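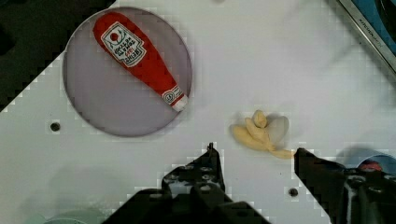
Plush banana between the fingers, ketchup on the plate. The view is from the wrist.

I love a bad demonstration. I've been collecting examples for learning systems long enough to have strong feelings on this, and my strongest is that we throw away far too much of the good stuff!

Last August our group at Plenholm recorded 141 demonstrations of simple tabletop jobs, and the first thing we did was sort them into clean and messy. Clean meant one smooth reach, one grasp, done. Messy meant the operator hesitated, came in crooked, backed off and tried again. We kept 42 and were very pleased with ourselves.

Then Adhiambo Mutiso asked what the arm was supposed to do the first time it missed. Good question! We had cut every example of a person missing and fixing it, so where would it learn that? She put the messy ones back in, and watching them again I was struck by how much skill is in there (the tiny pause, the wrist turning a few degrees, the second approach from a better side). 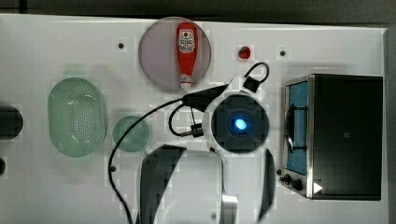
A fuller table, with the toaster oven on the right and cables through the middle.

I feel the same way about clutter. Afonso Patrício likes a bare table and one object, and for the first 20 recordings I'm with him. After that, bring on the colander and the cables. Kitchens have cables.

By all means drop the recordings where the camera froze. But please keep the fumbles, label them as fumbles, and let whoever trains the thing decide. Lucyna Szewczyk now marks the moment each correction starts, and I could watch those clips all afternoon.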